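Subject: Re: [javberg-swap] Grey bin, what is left in it
Date: 2022-06-08

Hello all,

On the Javberg list a member wrote:

> Is the grey bin from the last swap still standing in the
> back room? I am missing a screwdriver with a black handle,
> a long one. Also my daughter asks if any soft toys were left.
> We can come with the car, but only before 13 June.

Yes, the bin is still with us. It was moved up on the wooden table, so one does not have to bend so deep any more. I cannot promise that your screwdriver is the one in there, but a long tool with a thick black ribbed handle lies along the front wall. The shaft is thin and dark grey. Please compare it with what you remember, and write to me if yours had a mark on it.

For your daughter there is a light blue dolphin, the plush kind. I would be glad if it goes to a child.

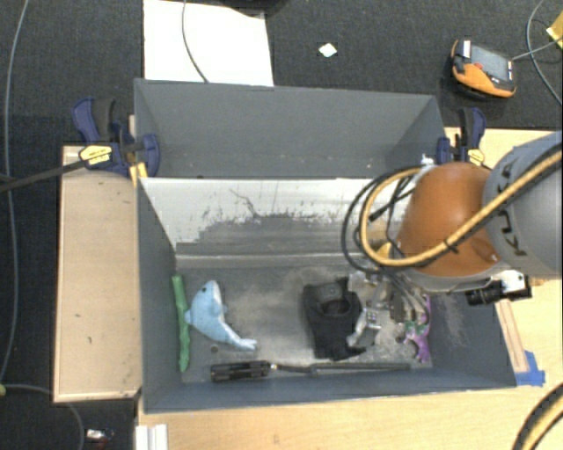

The grey bin with the leftover things, dolphin on the left side.

The long green thing at the far left I could not give a name, and the same goes for the bulky black one. If you brought one of them, please tell the list what it is, then I can write it correctly on the sheet. The purple one near the right wall I have put down under toys for now.

About the bin itself: it belongs to Drulleck and they want it back after the summer. The floor is worn and there are scuffs inside, also a small round hole in the bottom, so please do not put screws or beads in it without a bag. For small parts we have the boxes from Ora, shelf 2, next to the door.

What is not asked for until the end of June will go to the Bajwa shop - they take toys and tools, but no clothes.

With kind greetings,
the swap table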